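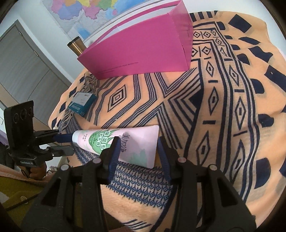 Zamfira Barbu wrote to me that my hands are dry from the gardening soap, and she says olive oil at night is enough. I tried it for 4 weeks – my pillow did not like it.

Posted in March by the owner of this blog

Now I wash with cooler water and wear cotton gloves after 60 minutes of digging. It helps a little.

Subscribe to the newsletter

Recent posts
Walking from Hirkley to Ketton
My neighbour's pears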